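Questions I keep getting about the catch-all bin
===

I put up that post about my decluttering method in June and my inbox has been busy ever since, so I've gathered the usual ones in one place. If yours isn't covered, write to me!

**What is a catch-all bin, exactly?**

One open bin where every homeless thing in the house goes until I deal with it. Odd boxes, stray kitchen bits, stuff from the car. It isn't storage (my first one turned into storage, and I didn't see the bottom of it for nearly 4 months).

**Lid or no lid?**

No lid, please. I had a lovely one with a lid from Flevier and I just stacked magazines on top of it. If I can see the mess I'll sort the mess.

**What size did you end up with?**

Mine holds 115 liters, and it's honestly a bit much for a small apartment. Go smaller if you're carrying it upstairs full.

**Fabric or hard sides?**

Hard! The Koppel fabric one slumped the minute I put anything heavy in a corner. I like tall walls that lean out a little, so you can get both hands in. The floor will get scratched up. Mine looks terrible and works fine.

**How often do you empty it?**

Thursday evenings, after dinner. I set a timer for 12 minutes and stop when it goes off, even if there are things left at the bottom. They'll be there next week.

**Where do you do the sorting?**

Up on a table. I did it on the floor for years and my knees were not happy about it. Long boxy things go flat along one side first, and then the small stuff doesn't slide under them.

**What about things that belong to somebody else?**

Paper bag, name on it, by the front door. Two weeks and then it goes to the Gristham thrift store with everything else. Yes, I've had complaints.

**Do you label anything?**

Only the bags. I bought a Marko label maker once, labeled the entire pantry, and haven't touched it again.

**Can I start with a drawer if a whole bin feels like too much?**

Sure, any drawer will do, and the junk drawer is probably the one bugging you most anyway. Tip it all into the bin, wipe out the drawer, and put back what you've used lately. The rest can wait for your next sorting night.

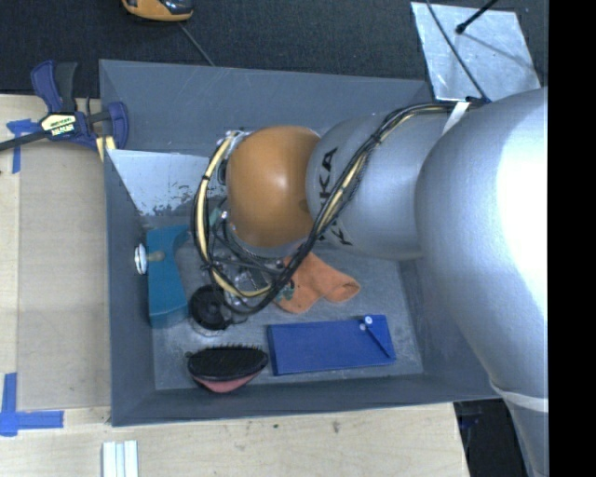
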